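3.2 Small items at floor level

Household clutter studies tend to begin with clothes, books and paper. Smaller things get less attention: cells, clips, keys, tags, the odd screw. In our survey these were the items that moved most between visits and that residents found hardest to assign to a place. We logged 2,324 objects across the homes in the Jondcombe sample, and 316 of them were small enough to be held in a closed hand and had no fixed storage.

Residents were asked where such an item would go if they had to put it away at once. The commonest answer was an open container already in use for something else. Drawers came second. Purpose-made boxes were rarely mentioned, even in homes that owned them. Panganiban's earlier scheme treats an open container of this kind as a temporary holding point. We kept the term but dropped the time limit attached to it, as many of our holding points had been in place for months.

Figure 2 gives a case from the floor category. A single battery lies in a teal holder with a yellow piece attached along one side, over a floor of light wooden planks. A packed shelving unit stands nearby.
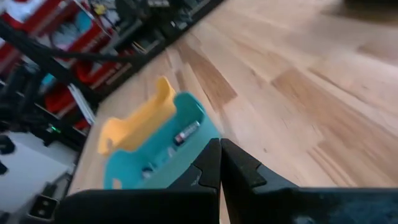
Figure 2. Open holder with one battery, floor category.

3.3 Coding of holding points

Each holding point was coded for position (floor, seat, worktop, shelf), for openness, and for whether its contents were of one kind or mixed. Coding was done by Bech and Grímsdóttir working separately. Where they disagreed, Kalinowski made the final decision. Most disagreements concerned openness, in particular boxes with a lid resting to one side. We coded these as open.

Contents were coded as mixed when two or more kinds of item were present. If an item could not be identified it was entered as unknown and left out of the mixed count. This rule probably lowers the figure for mixed contents, and Table 4 should be read with that in mind.

Batteries needed a separate note. A loose cell gives no outward sign of whether it is charged, and residents often kept used and unused ones together. Of the 101 loose cells recorded, most were in holding points within reach of a shelf or cupboard where the household said batteries belonged. Asked about this, residents said they meant to test the cell first and had not got round to it. We did not test any cells ourselves.

The floor category was the smallest of the four and the least stable. Several floor holding points noted on the first visit in June had gone by the second, and their contents were usually traced to a worktop.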